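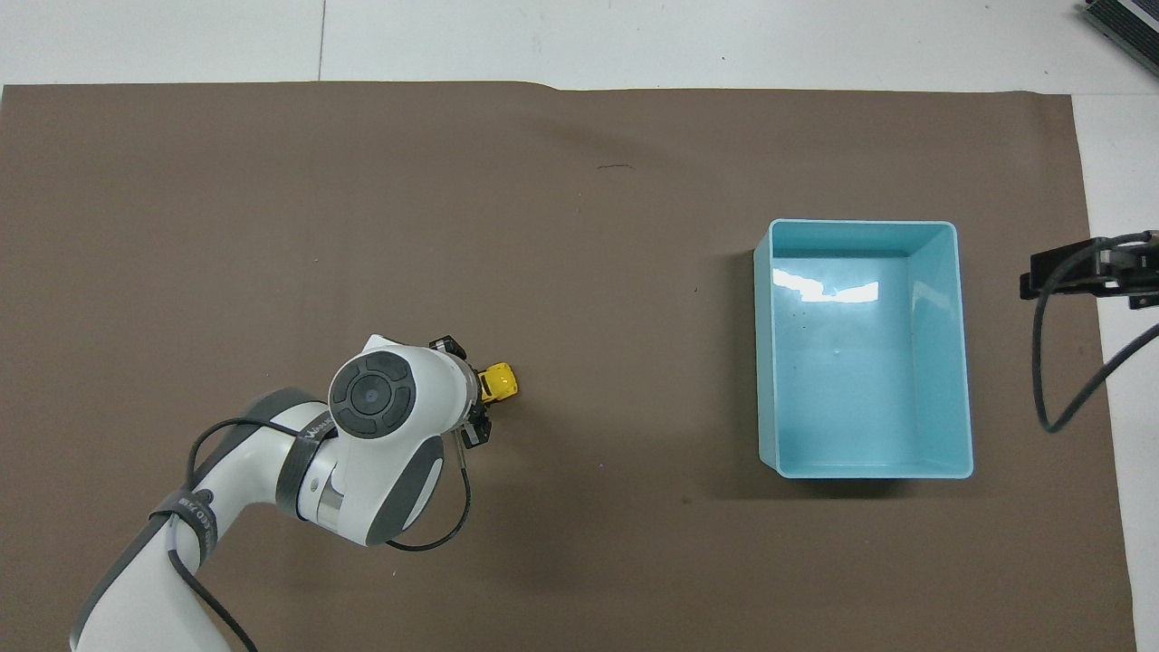
I've been selling the Cumness tabletop recording kit for a while now, and the question I get most is what you need to have on the table before you can start collecting demonstrations. Not much! Brown paper, a bin and something small enough for the gripper to pick up will keep you busy for days. I like the pale blue bin for first sessions because it stands out nicely against the paper, and a little yellow object like the one in the gripper is easy to find again when you're scrubbing through hours of recordings looking for the one where it all went a bit wrong.

## What the kit does

It lets you guide an arm through a job by hand, over and over, and saves every go as a tidy example your learning system can train on. You hold the leader handle, the arm follows, and the camera views, joint positions and gripper opening all get saved together on one clock. Press the pedal to start, press it again to stop, and tap it twice if you fluffed it and want that one thrown away (I tap twice a lot).

The recording software is called Duritz and it comes with the kit. I wrote most of it, so if a menu is in a daft place you know who to moan at. It'll let you put a plain-English label on each go, something like "put the toy in the bin", and you can change the label afterwards without having to record again.

## What's in the box

- Leader handle with a trigger for the gripper
- Foot pedal on a long lead
- Two camera brackets with table clamps
- Duritz on a USB stick, plus a licence for 4 computers
- A roll of brown paper, enough for 7 changes on a normal-sized table
- One bin and a bag of small bits and bobs to pick up

The arm isn't included. Most people who ring me already have one, and the Bashir adapter plate (sold separately, sorry) covers most of the small arms I get asked about. If you're not sure about yours, send me the model name and a snap of the wrist before you order.

## Setting up

Clamp the camera bracket at the side first and get the view right before you put any paper down. Then roll the paper out and tape the corners. A few creases are fine, and I'd even say leave them in, as a policy trained on a perfectly flat sheet can get fussy when the real table isn't. Do keep the cables loose enough for the arm to reach the far side of the bin. Run it slowly through its full reach once with nothing in the gripper, and watch the leads the whole time.

After that, move things about! Shift the bin a hand's width, turn it, start the object somewhere new. My own first batch was 900 goes with the bin in exactly the same place, and the model I got from it would happily drop things on bare table if the bin wasn't where it expected. I now change the layout every 38 goes, which is how many I get through before I want a cup of tea.

## Things people ask me

**Can two of us share a kit?** Yes, and I'd encourage it. Different hands move differently and the examples are better for it. Duritz keeps a separate operator tag for each of you.

**Will it export to my format?** Probably. It writes plain files with the video kept separately, and there's a converter for the Dradow training tools built in. Anything else, drop me a line with a sample file.

**Do I have to use brown paper?** No, a plain cloth works too, though it tends to bunch up under the gripper. I'd steer clear of anything shiny.

**Do you do spares?** Pedals, clamps, handles and paper rolls are all in stock. The new handle with the softer trigger is due in September, and it'll fit the older kits with the same two screws.

Page last updated 16/01/2024. Orders go out from my workshop by tracked post, and I'll email you the tracking number once the parcel's been picked up.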